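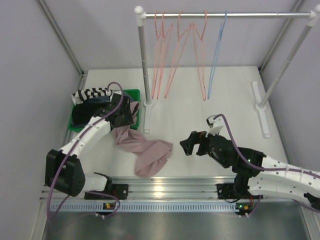

3 实验平台与任务设置

3.1 课程背景

本文的数据与实验均来自机器人学综合实践课的双臂操作项目。该课程面向高年级本科生与一年级硕士生，学生分组完成从遥操作采集、数据清洗、策略训练到实机评测的全部流程。往届选题以刚性物体的抓放为主，各组成功率接近饱和，难以区分方法优劣。本届改为衣物挂架任务，并沿用 Drollberg 工位的机械结构，仅重新布置台面物品与末端相机支架。任务定义由 Ait Ali 与 Eduardo Ramalho 拟定，评分细则在 6 月 7 日的课程例会上冻结，此后未作修改。

3.2 硬件布局

工位为灰色围板构成的半封闭空间，台面为白色矩形平板（图 1）。两台机械臂的基座固定在台面前缘的铝型材导轨上，导轨下方为浅蓝色开槽条，两侧基座附近各装有一块小型电子模块。机械臂末端均为黑色夹爪，夹爪上方装有白色支架。紫色线缆沿前臂走线，右臂一侧以扎带固定。走线方式对腕部可达范围有影响：线缆余量不足时，腕部大角度回转会受到牵拉，因此各组在采集前须按检查表逐项确认余量，并在复位姿态下重新整理线缆。

台面左后方放置绿色料箱，内装待处理织物；后方偏右为银色金属挂衣架，横杆两端以白色接头与立柱相连，立柱底部为白色长脚。衣架挂于横杆上，料箱与挂衣架的位置以台面上的定位模板校准，模板在每轮试验开始前取走。

图 1 双臂挂衣工位。左臂夹爪位于料箱右半部上方，一块暗粉色织物由箱内越过前沿垂至台面；右臂夹爪张开，停在台面空白区域上方。横杆左段与中段挂有四个粉色衣架和一个浅蓝色衣架，右段留空。

3.3 任务分解

完整任务划分为四个阶段。阶段 A 为取料，左臂从料箱中夹取单件织物并将其移至台面。阶段 B 为展平，双臂分别夹持织物的两个角点，通过提拉与平移使其主要轮廓可见。阶段 C 为取衣架，右臂从横杆上取下一个衣架并移至织物附近。阶段 D 为穿挂，双臂配合将织物套上或搭上衣架，再将衣架挂回横杆。

阶段 A 的困难在于料箱内织物相互叠压。以图 1 的布置为例，箱内中部与左侧为黑色及深藏青色织物，后沿另有一块黑白条纹布，深色织物之间边界对比度低，仅凭外观难以判断夹持点属于哪一件。暗粉色织物与周围深色织物的颜色差异明显，但其垂落段存在较深的褶皱，先收束后展宽，夹持点选择不当时容易在阶段 B 形成对折。阶段 C 的困难则来自衣架姿态。相邻衣架可能部分重叠，个别衣架几乎以侧面朝向观测方向，成像宽度很窄，检测框置信度随之下降。

为降低学生的实现难度，阶段之间允许使用人工触发的切换信号；各组也可自行训练阶段分类器，评分时单独记录。两种方案的结果不合并统计。

3.4 数据采集

示范数据由学生以主从遥操作方式采集，采集软件为课程自研的 Guramano 工具链，负责关节状态、夹爪开度与各路图像的时间对齐。每条示范从双臂复位姿态开始，至操作者按下结束键为止。操作者须在采集表中标注衣物类别、衣架颜色以及是否发生重新夹持。中途掉落后自行恢复的示范予以保留，并附加恢复标签；因急停中断的示范一律剔除。

全部小组共采集示范 2,000 条，经复核后保留 1,630 条。剔除的主要原因依次为图像丢帧、阶段标签缺失以及线缆牵拉引起的关节误差超限。保留数据中抽出 300 条作为公共验证集，其余用于训练。验证集按衣物类别分层抽样，所含衣物个体不出现在训练集中。参与采集的学生共 18 人，操作熟练度差异较大，示范时长的分布因此呈明显右偏。我们未对时长作截断处理，仅在训练时对静止片段进行降采样，阈值由关节速度的范数给出。

3.5 基线策略

课程提供的基线策略记为 Hurna。该策略以腕部图像、固定视角图像和双臂关节状态为输入，输出未来一段时间窗内的关节目标序列。图像编码器参数在各路输入间共享，关节状态经两层感知机映射后与图像特征拼接。执行时采用滚动方式，相邻时间窗的重叠部分按指数权重融合。学生可以替换编码器、修改时间窗长度或增加阶段条件输入，但不得使用验证集数据，也不得在评测期间调整挂衣架位置。

预实验表明，时间窗过长时，阶段 A 的夹持动作对织物滑移反应迟缓；时间窗过短时，阶段 D 中双臂的相对位置出现高频抖动，衣架钩部难以稳定对准横杆。各组最终采用的设置不同，具体取值见附录 B。

3.6 评测流程

评测由非本组成员执行。每次试验前，评测人员按随机种子表向料箱投放织物并设置衣架的初始排列，记录初始图像后启动策略。任一机械臂与挂衣架立柱发生持续接触，或料箱偏离标定位置超过容差时，试验终止并记为失败。织物掉落至台面不触发终止，策略可以继续尝试，直至达到时间上限。

各阶段分别计分，后一阶段的得分以前一阶段完成为前提。阶段 B 的展平程度以可见面积与该织物完全摊开面积之比衡量，面积由固定相机的分割结果给出，分割边界经人工复核。阶段 D 另设稳定性检查：双臂退回复位姿态后，衣架须保持悬挂，织物不得滑落。阶段得分与终止原因一并写入试验记录，供第 4 节的失败模式分析使用。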